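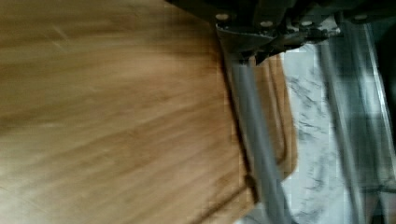
How to Read a Moving Estimate Before You Sign It

Most moving estimates are written to be skimmed. The total is big, the rest is small, and the salesperson is hoping you stop at the total. Don't. Get the thing on paper, sit down with a pen, and work through it in this order.

1. Find out what kind of estimate it is

"Binding" means the price is supposed to hold for the goods listed. "Non-binding" means the price is a guess, and I have yet to see one of those guesses come in high. If neither word is on the page, call and ask for a corrected copy. A promise over the phone is worth what you paid for it.

2. Check the inventory against your house

A reader, Amber Hoekstra, sent me a quote that listed her kitchen as "boxes, misc." She was billed $319 extra on moving day for what the crew called unlisted items.

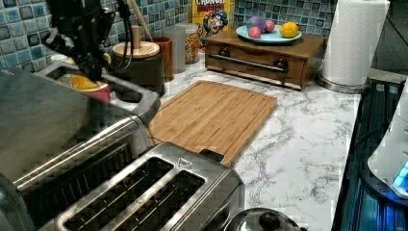 She argued it down, but only after a week of emails. Go room by room and write your own list, then ask for anything missing to be added. Closets, the garage and the space under the stairs are where the quote usually goes blank.

3. Look at how weight was figured

If the mover guessed your load at 1,000 pounds from a phone call, treat that as a made-up number. Ask who came up with it and how. Video surveys are better – slightly. Someone walking through with a clipboard is still the one I'd trust.

4. Question every packing charge 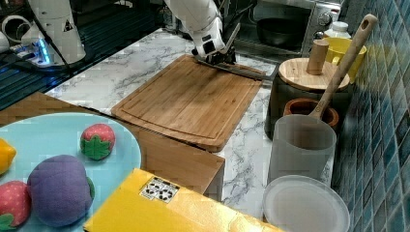
Packing lines are where a fair quote goes bad. "Full kitchen pack" sounds generous until you see it priced per box, with the mover deciding how many boxes. Flat, sturdy stuff is easy to do yourself: a bamboo cutting board can slide down the side of a carton you already have. Pay for help with glassware if you like, and cross out the rest.

5. Read the extras

Stairs, long carry, shuttle truck, fuel. Ask for the dollar amount of each, and ask which ones apply to your address. "It depends" is not an amount.

6. Get a second quote

Give both companies the same list. If one comes in 32 percent lower, find the line that explains it. If there isn't one, expect to meet it on moving day.

Last updated 8/5/21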